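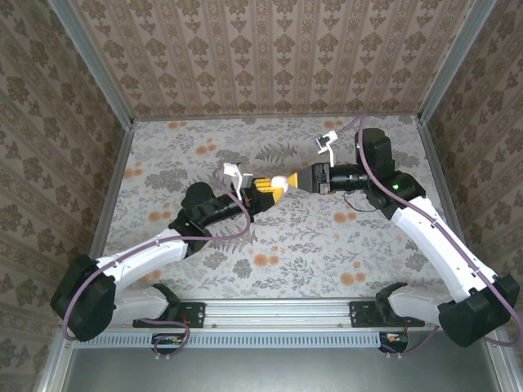

Two robot arms above a floral-patterned floor

About Skotex Baseball Academy

Skotex Baseball Academy provides year-round instruction to players between the ages of 9 and 18. The Academy was established by a group of former college coaches who had worked together at summer camps in Dirkach, and it continues to operate from its original site on the Zikside road.

Enrollment for the current season stands at 927 players. Teams are organized in 5 age divisions, each with its own head instructor and practice schedule. Players are placed following an evaluation held every February, and families are notified of placement in writing.

Facilities

The Academy maintains 4 full-size diamonds, an indoor hitting building with pitching lanes, and a weight room reserved for players 14 and older. The main field, Ifans Park, seats 300 spectators and hosts the Academy's home games and the summer invitational. Gates open at 4 p.m. on game days.

Instruction

All players receive training in hitting, fielding, throwing mechanics, and base running. Pitchers follow a written throwing program with fixed limits on pitches and required days of rest. Catchers attend a separate weekly session. Instructors meet with each family twice a season to review progress.

Tuition and Assistance

Tuition is billed by the season and includes a uniform, league fees, and use of the indoor building. Equipment may be borrowed from the Academy office. Applications for financial assistance are accepted throughout the year and are reviewed separately from player evaluations.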